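Counting by hand in Ulville – my notes for the evening talk 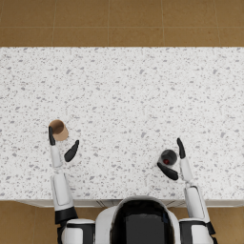
White speckled counter, tan floor tiles.

Right, hello everyone. Start slowly, I always rush the first bit.

I've been a counting agent at four local elections now, two in Evmont and two in Ulville, and people keep asking me why the small ones take so long. So that's tonight. Ulville had 839 ballot papers last time. You'd think we'd all be home for supper! We finished at ten past two in the morning.

Explain the bundles. Papers go into bundles of 100, each one gets a slip on top, and a second person counts it again. If the two numbers don't match, the whole bundle is done a third time. (Pause here, somebody usually groans.)

Then the doubtful papers. We had 114 of them – ticks outside the box, two names marked, one with a very long letter about the bus shelter. Each gets held up so the agents for both sides can have a look and argue. Jérémie Guérin was in charge that night and he was wonderfully patient, far more than I'd have been.

Tell the Kurnard story if there's time. They bought scanners, fed in 612 papers, then counted the lot by hand anyway when the Mallet ward total looked odd. Took them until breakfast.

Ask for a show of hands: who'd trust the scanner? Who'd want paper as well?

Questions until nine. Remember to mention that sign-up for new counters closes in July, forms are by the door.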